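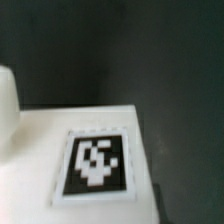

Schwarze und weiße Kästchen: Wie Muster zu Zeichen werden

Auf Paketen, Fahrkarten und Milchtüten sind sie längst normal: kleine Muster aus hellen und dunklen Flächen. Menschen können mit ihnen wenig anfangen. Für eine Kamera, an der ein Computer hängt, sind sie dagegen leicht zu lesen. Ein besonders einfaches Muster dieser Art heißt Marker. Das Wort kommt aus dem Englischen und bedeutet so viel wie Markierung.

Was ist ein Marker?

Ein Marker ist ein Quadrat mit einem schwarzen Feld. In dem schwarzen Feld liegen weiße Kästchen, die auf einem Gitter angeordnet sind, ähnlich wie auf Rechenpapier. Manche Kästchen berühren sich und bilden zusammen einen Balken oder einen größeren Fleck. Andere stehen allein. Außen herum bleibt meistens ein weißer Rand frei.

Eine bekannte Sorte heißt ArUco-Marker. Man druckt sie auf Papier, schneidet sie aus und klebt sie auf einen Gegenstand, zum Beispiel auf eine Kiste, einen Klotz oder eine Tür. Teure Farbe braucht man dafür nicht. Ein gewöhnlicher Drucker reicht.

Warum gerade Schwarz und Weiß?

Ein Computer sieht ein Bild anders als du. Für ihn besteht es aus sehr vielen winzigen Punkten, und jeder Punkt hat eine Zahl für seine Helligkeit. Ganz dunkle Punkte haben eine kleine Zahl, ganz helle eine große. Zwischen Schwarz und Weiß ist der Unterschied am größten. Deshalb findet der Computer die Grenze zwischen beiden Flächen auch dann noch, wenn im Raum wenig Licht ist.

Mit Hellblau und Hellgrün wäre das viel schwieriger. Im Schatten sehen diese Farben anders aus als in der Sonne, und unter einer gelben Lampe noch einmal anders.

Wozu der Rand gut ist

Der weiße Rand gehört dazu, auch wenn er leer ist. Stell dir vor, jemand klebt ein schwarzes Quadrat direkt auf einen schwarzen Karton. Dann ist nicht mehr zu erkennen, wo das Quadrat aufhört. Mit dem weißen Rand hebt es sich immer ab, egal welche Farbe der Untergrund hat. Wer einen Marker ausschneidet, sollte also nicht zu knapp schneiden.

Wie der Computer den Marker liest

Zuerst sucht der Computer im Kamerabild nach Formen mit vier Ecken. Davon gibt es in einem Zimmer eine Menge: Fenster, Bücher, Bilderrahmen. Die meisten sortiert er wieder aus, weil innen kein passendes Muster ist.

Hat er ein schwarzes Viereck gefunden, legt er in Gedanken ein Gitter darüber. Dann prüft er Feld für Feld: Ist es hell oder dunkel? Hell wird zu einer Eins, dunkel wird zu einer Null. Am Ende hat er eine Reihe aus Einsen und Nullen. Diese Reihe vergleicht er mit einer Liste, in der alle erlaubten Muster stehen. Zu jedem Muster gehört eine Nummer. So weiß der Computer zum Beispiel: Dieser Marker hat die Nummer 6.

Mehr als die Nummer steht nicht darin. Was sie bedeutet, legen Menschen fest. In einem Lager könnte die 6 zu einem Regal gehören und in einem Museum zu einer Vase.

Schräg angeschaut

Lege ein quadratisches Blatt Papier vor dich auf den Tisch und schau von schräg oben darauf. Die Kante, die weiter weg ist, wirkt kürzer als die Kante vor deinem Bauch. Das Blatt sieht nun aus wie ein Trapez. So nennt man ein Viereck, bei dem zwei gegenüberliegende Seiten parallel sind. Das Papier selbst ist dabei gleich geblieben.

Der Computer kennt diese Regel auch. Er weiß, dass der Marker in Wirklichkeit ein Quadrat ist. Aus der verzogenen Form kann er ausrechnen, aus welcher Richtung die Kamera schaut. Kennt er dazu noch die echte Größe des Markers, berechnet er auch den Abstand: Je kleiner der Marker im Bild erscheint, desto weiter ist er entfernt.

Und wenn der Marker auf dem Kopf steht?

Auch das ist kein Problem. Die Muster in der Liste sind so ausgewählt, dass sie nach einer Drehung nicht wie ein anderes Muster aussehen. Der Computer probiert alle vier Richtungen aus und merkt, wo oben ist. Ein ganz gleichmäßiges Muster, etwa ein einzelnes Kästchen genau in der Mitte, wäre ungeeignet. Es sieht von allen Seiten gleich aus.

Unterschied zum QR-Code

QR-Codes sind mit den Markern verwandt. Sie haben aber viel mehr und viel kleinere Kästchen. In einen QR-Code passt eine ganze Internetadresse. Dafür muss die Kamera ziemlich nah heran, sonst verschwimmen die Kästchen. Ein Marker enthält weniger, lässt sich aber auch aus größerer Entfernung noch lesen.

Zum Ausprobieren: ein eigenes Geheimmuster

Du brauchst Rechenpapier, einen schwarzen Stift, ein Lineal und eine Schere.

Zeichne ein Quadrat, das 6 Kästchen breit und 6 Kästchen hoch ist. Male alle Kästchen am äußeren Rand schwarz aus. Innen bleibt ein Feld aus vier mal vier Kästchen übrig. Davon malst du einige schwarz an und lässt die anderen weiß. Schneide das Quadrat so aus, dass außen herum noch 2 Kästchen Papier stehen bleiben.

Zeichne auf diese Weise 3 verschiedene Muster und gib jedem eine Bedeutung, zum Beispiel »Komm in den Garten«, »Essen ist fertig« und »Bitte leise sein«. Schreibe die Bedeutungen auf eine Liste, die nur du und deine Freunde haben. Nun kannst du ein Muster an die Tür hängen, und wer die Liste kennt, versteht die Nachricht.

Drehe danach eines der Muster auf den Kopf. Erkennen die anderen es trotzdem? Falls es mit einem zweiten Muster verwechselt wird, musst du ein Kästchen ändern.

Wörter zum Nachschlagen

Gitter: Linien, die sich kreuzen und eine Fläche in gleich große Felder teilen.
Kontrast: der Unterschied zwischen hell und dunkel.
Perspektive: die Art, wie ein Gegenstand von einem bestimmten Standpunkt aus erscheint.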